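Desk tops: hardwax oil or 2K lacquer for hot-desk use?
Finishes and Coatings > Commercial furniture
Last updated 15/12/2023
14 replies · 2,842 views · 6 shares

grainfiller
I look after furniture for a shared office in Herkthorpe. The desks are light timber tops with a clear factory finish, bought second-hand, and the supplier has no record of what the finish is. They get wiped down every evening with a spray cleaner and used by different people each day. The tops are starting to go dull where forearms rest, and there are fine marks all over.

I have approval to refinish one desk as a trial before we commit to the rest. The two options quoted are a hardwax oil applied on site and a two-part lacquer sprayed off site. The lacquer quote came to $312 a desk including transport. The oil I would put on myself. Which would you choose for a surface that gets daily cleaning and no coasters?

tannin_stain
Two-part lacquer, no question. Oil is fine in a house where one person cares about it. In a shared office you will be patching it every few months, and most spray cleaners are alkaline enough to strip it. Once the oil thins out, water gets into the grain and you have grey rings that need sanding.

p_subramaniam
I disagree with the above as a general rule. I'm Puspita Subramaniam and I did fit-out maintenance in Stekunmont for a long time, mostly schools and council buildings. Lacquer lasts longer up to the first proper gouge. After that the film is broken, moisture creeps under it, and the only real repair is to strip the whole top. With oil you abrade the damaged patch, wipe on more and buff it off. The colour match is close enough that people don't see it.

The cleaner is the bigger problem in both cases. Change that first. A pH-neutral cleaner and a damp microfibre cloth will do the job.

tannin_stain
The damaged patch always shows on a pale timber. I have never seen a local oil repair on ash or maple that was invisible under office lighting. It flashes at a different sheen when you look across it.

p_subramaniam
Then the repair was too small. Feather it out to an edge or to a natural break in the grain, and finish with the same pad that was used on the rest of the top. If you stop in the middle of the panel, yes, you will get a halo.

grainfiller
Thanks both. To answer a question I got by message, these are the tops as they stand now. The damage is mostly light. I can catch a fingernail on a couple of the marks but not on most of them.

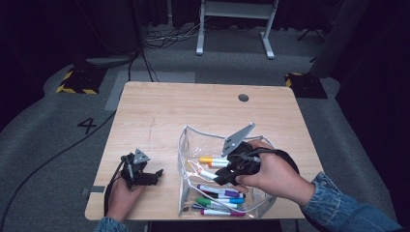
One of the desks, with faint scratches and a thin scuff left of centre. Marker pouch on the right.

The deeper ones on other desks are mostly near the front edge, and I think they come from laptop feet and watch buckles.

Lubis
Before anyone picks a finish, find out whether it is solid or veneered. Look at the rounded corners from underneath. On solid timber the end grain should run through. On a veneered board you will usually find a lipping or an edge band. If it is veneer you may have half a millimetre to work with, and an orbital sander will go through that at the edge before you notice. I would also check around the inside of the cable hole – pull the grommet and you get a free cross-section of the top.

grainfiller
Good call on the grommet. Pulled one. It is a core board with a timber face and the face is thin. I couldn't measure it well with the vernier, but it's under a millimetre.

tannin_stain
In that case you're not stripping anything back to bare wood by machine, which rules out hardwax oil. Oil has to soak into bare timber. It won't bond to an existing clear film. It will sit on top and stay tacky.

p_subramaniam
Agreed, on that point. I had assumed solid. On thin veneer with an intact factory finish I would leave the film in place, scuff it and recoat with something compatible.

Lubis
Do a solvent test so you know what you are recoating. Pick a spot on the underside if the finish wraps round, otherwise under where a monitor stand goes.

1. Methylated spirits on a cotton bud. If it softens, it's shellac.
2. Lacquer thinner. If it softens quickly, it's nitrocellulose or possibly an acrylic.
3. If neither does anything after a minute, assume a cured two-part or UV finish.

Office furniture is nearly always the third one.

grainfiller
No reaction to either. So cured two-part or UV.

tannin_stain
Then clean, degrease, scuff by hand with 400 grit on a soft block, and put a waterborne two-part over it. Keep off the arris. Don't use a machine on the rounded corners at all. If you want it to look less shiny afterwards, buff with a grey pad once it has cured. Some people go to 1,000 grit before coating but I find adhesion suffers on UV finishes.

Grastier
Has anyone considered not refinishing? Marks you can hardly feel will mostly disappear under a decent furniture polish, and dullness at the forearm area is often skin oil and cleaner residue. Wash one with warm water and a drop of dish soap, rinse, dry, then look again. You might be about to spend money on dirt.

tannin_stain
Polish contains silicone more often than not, and it will cause fisheyes in whatever is sprayed next. Please don't put polish on anything that might be recoated.

Grastier
Fair. Skip the polish. The wash still stands.

grainfiller
Washed one last night with soap and water as suggested. The forearm area came up a fair bit, not completely. The fine marks are unchanged. I will switch the cleaner over now, leave the tops alone until the next fit-out round in August, and do the scuff and recoat on the worst desk then. I'd still like to hear from anyone who has brushed or rolled a waterborne two-part on site, as transport is a large share of that quote.

Lubis
Foam roller, thin coats, and turn the air conditioning off for the first hour or it skins before it levels. Check the pot life on the tin and mix only what you need for one top. Wear a proper respirator even with waterborne, as the hardener is an isocyanate in most of them, and do it when the office is empty.

3 people found this thread useful · Share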